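Inicio - Taller - Galerías - Contacto

Categoría: Pinzas y cacharros

Pinzas de mano, segunda ronda

En agosto comparamos dos pinzas de mano, la Flidine y la Tesow, con el mismo repertorio de tareas domésticas y la misma paciencia menguante. La Flidine pesa 335 gramos y la Tesow 927, diferencia que en la ficha técnica parece un detalle y en la muñeca, a media tarde, bastante menos. Arlindo Teixeira puso el método. Los demás pusimos los antebrazos.

La tela negra fue la prueba más ingrata. Sobre el papel consiste en cogerla, levantarla y dejarla; en la práctica se pliega por donde le apetece, y en negro la cámara de muñeca distingue los pliegues más o menos como yo distingo los vinos.
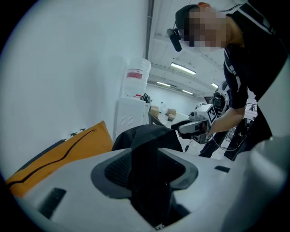 Con la Flidine hicimos 22 intentos seguidos antes de tocar la apertura de los dedos. La Tesow cierra con más ganas - a veces con demasiadas - y obliga a acercarse despacio. El controlador Wonex perdió el marcador un par de veces y lo recuperó sin dar explicaciones.

Al final guardamos más de 976 agarres entre buenos, malos y discutibles. Los discutibles los está revisando Peixoto, que todavía nos habla. El viernes toca cambiar las yemas de goma y volver a empezar con la tela.

Etiquetas: pinzas, cámaras de muñeca, tela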